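Plodex 85 Two-Finger Gripper

Stroke 85 mm, payload 2 kg, fits most small arms with the Umero wrist plate. Firmware from October 2020 or later, please. Older versions work too, in their own way.

We compared it with the Chettiar 40 on soft fruit, mostly artificial, as real peaches kept getting eaten at the bench. 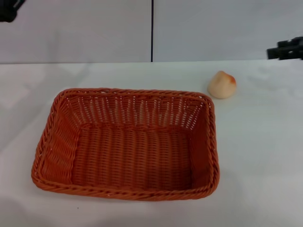 Peach into basket sounds easy until a fingertip meets a braided rim. The Plodex gave way politely — the Chettiar argued. Softer pads are due in November.

Spare fingertips: pack of 11. Ships from Flurnenport.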